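Inicio | Soporte | Celdas | Tickets | Contacto

Ticket 2438 – Celda Noden, brazo derecho
Última actualización: 18 de agosto de 2022

Síntoma: la pinza derecha se para con error de seguimiento al bajar hacia el cubo. El brazo izquierdo trabaja sin fallos. Código en el registro: 484.

Revisado hasta ahora: tornillos de la placa de montaje derecha, conector de la base y cable de la muñeca. Todo firme. El suelo tiene migas, sobre todo en el centro y cerca del borde delantero – hay que limpiarlo antes de calibrar. 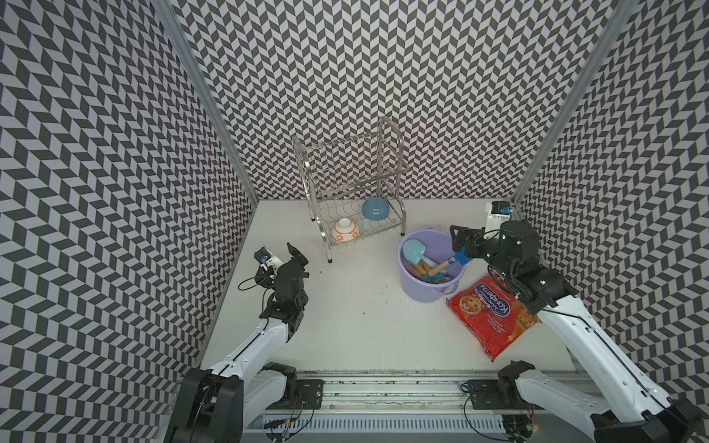

Pasos siguientes

1. Aspirar el suelo.
2. Cortar la alimentación y esperar 30 segundos.
3. Recalibrar el brazo derecho con Cesix y repetir la bajada.

Estado: abierto.

Este sitio usa cookies. Aceptar | Configurar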